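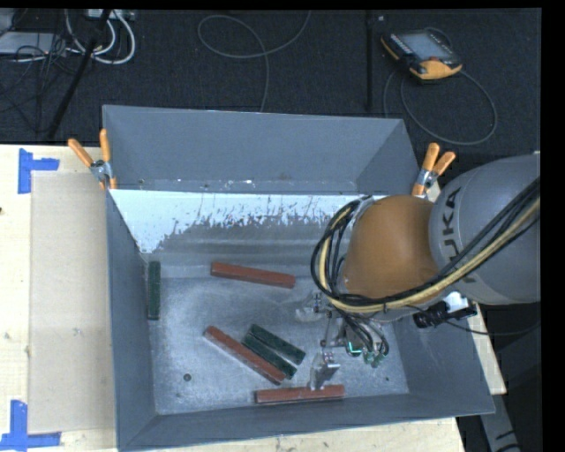

A bin-picking cell with a KUKA arm, a metal bin and red and green test blocks.

Bin-picking cell (budgeting and procurement)

A bin-picking cell is a robot workstation that takes loose parts out of a container. This article covers the planning and purchase of small cells of the kind used in teaching labs, trial benches and light manufacturing. For the control methods involved, see Grasp planning.

Scope of a purchase

The arm is usually the first item priced and often the largest single line. A quote for an arm normally includes the controller, the teach pendant and the cable between them. It may not include the gripper, the hoses and wiring that run along the arm, the mounting base or any sensing. Buyers comparing quotes are advised to ask for these as separate lines.

The costing method set out by Lutfa Miah, known as the Vernon worksheet after the workshop where it was first used, divides a cell into four groups: arm and controller, tooling, sensing, and bench. Bench covers the table, bins, clamps, floor tape, cable covers and spare parts. Miah's worksheet sets aside 31 per cent of the total for tooling and sensing together. Tibor Antal has argued that this share is too low for cells handling mixed parts, where a second gripper is commonly bought within the first year.

Grippers and fingers

Two-finger grippers are the usual choice for blocks, cartons and other parts with flat sides. Fingers wear and bend when they strike the bin, and are treated as consumables in most budgets. The Timano college program orders fingers in lots of 50 and records each change in a log kept at the bench.

Bins and test parts

Metal bins with sloping sides cost more than plastic tubs but hold their shape under repeated contact. Bare metal can reflect light into a camera, and some buyers allow for a matte liner or a coat of grey paint. Spring clamps are a cheap way to fix a bin to a tabletop during trials – bolted brackets are normally specified once the position is settled.

Plain rectangular blocks in two or more colours are widely used as first test parts. They can be cut in-house and replaced at little cost. Ekanayake, a supplier of bench equipment, sells them in boxes of 60.

Floor space and power

The footprint given on a data sheet refers to the base of the arm. Planning should be based on reach, with added room for the controller, a place to set down the pendant and a clear path for cables. Imtiaz Herath's survey of small cells found that cable runs were the item most often left out of the first drawing. Guarding depends on the arm, the tool and the result of the risk assessment, which should be finished before the order is signed.

Running costs

Yearly costs include servicing, software licences, fingers, hoses and operator training. Ultent, a leasing firm, bills its bench cells by use, with the first 300 hours included in the base rate. Leasing suits short projects. Over longer periods outright purchase is generally cheaper, provided that staff are on hand to do basic upkeep.

See also

Grasp planning
End effector
Teach pendant
Equipment leasing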